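August, a little after four

Bun day again! I had half promised myself I'd write letters this afternoon, but Domenica Hauser's dough recipe has been sitting on the counter since she sent it from Skekolton, and well, the letters can wait another day (they always do).
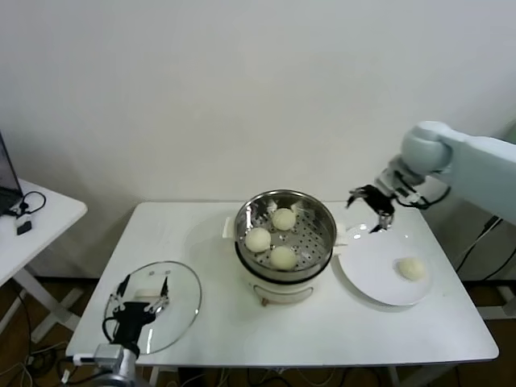

*One on the plate, three still in the basket.*

I do love that pale yellow color, like good butter. Mother's steamer never had handles, and I burned my thumbs on it for years. Must ask Domenica how long she lets hers rest.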